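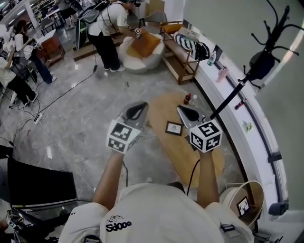 # Trying Out the Floletier Hand-Held Gripper Kit

Project report, robotics elective
March 1, 2020

Our group wanted to teach a robot arm to tidy a living room, and we learned pretty fast that the arm was the easy part. What we needed was examples of people doing the tidying, and lots of them. Driving an arm with a joystick gave us very few good ones (and sore thumbs). So we applied for a loan of the Floletier kit, a pair of grippers you hold in your hands and just use, and this report covers how that went.

## What we tested

Each gripper has a patterned marker cube at its base and gray fingers with dark pads. The cube is how the software works out where the gripper is and which way it's pointing. Both grippers are on a cable, and we had more than one person working at once, each at a different piece of furniture.

We set ourselves 3,000 recordings as a goal, split across small jobs: moving a bottle, straightening a cushion, standing a picture frame back up, putting a card in a bin. We kept the jobs boring on purpose. A cushion is a surprisingly good test, by the way! It squashes, it slides, and you really want both hands.

## What we liked

The learning time is tiny. New people in our group were making usable recordings after three practice tries, and with the joystick some of us never got there. You can feel the object through the fingers, so you ease off before you crush a paper cup.

We also loved working in a furnished room. On the lab bench everyone stands in the same spot and reaches the same way. With a low coffee table you have to bend, at a counter you stand up straight, and at an armchair you lean in over the seat. The recordings are much more varied for it.

## What gave us trouble

Cables, mostly. They run over the floor and you need to know where yours is before you step back. We ended up agreeing on a rule that each person stays on their own side of the room until the recording stops.

The second problem was the cubes. If you turn your wrist too far, your own forearm can block the pattern and the tracking jumps. Birkett, the program we used to check the files, flags those jumps in red, and we threw those recordings out. We finished with 2,000 good ones, short of the goal but plenty to train on.

Our arms also got tired. Two people swapping every so often worked far better than one person pushing through.

## Compared with Cluser

We had used the Cluser glove last October. It's lighter and leaves your hands freer, but a glove has five fingers and our robot has two, so a lot of what we recorded didn't carry over. With the Floletier grippers the motion is already one the robot can copy. For our project that settled it.

## Next steps

Train the first model on the cushion recordings, then the bottles. We'd also like to try longer cables and ask for the kit again next term.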